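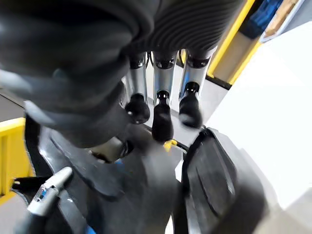

Small yellow part, close up.

Setting Out Parts Before a Fitting Job

These steps are for the Zarnura panel job at the Lindale shop, but the order works for most small assemblies. Allow 14 minutes.

1. Clear a table and a low stand. Wipe both.

2. Put clips, connectors and other small pieces in a tray with a lip. A dark tray is best for light or bright colors.

3. Check the hex bolts on the metal panel. Look at the flats of each head for rounding, and see that the head sits square. Scratches on the panel can be left alone. Dents next to a bolt should be marked with tape.

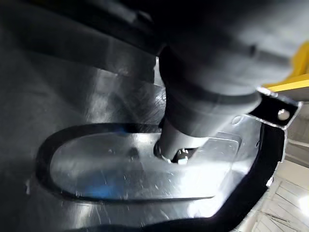 Silver hex bolt inside the stamped oval.

4. Bring out the black molded parts. Lay the spares on the table and put the pair you will use first side by side on the stand, cupped ends pointing the same way. Keep the cube-shaped blocks on the lower level of the table.
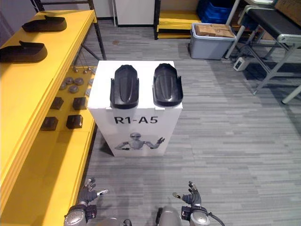
5. Compare what is out with the job sheet. If a part is missing, get it now and enter it in the stock book under 133.

6. Start with the panel. Molded parts go on last.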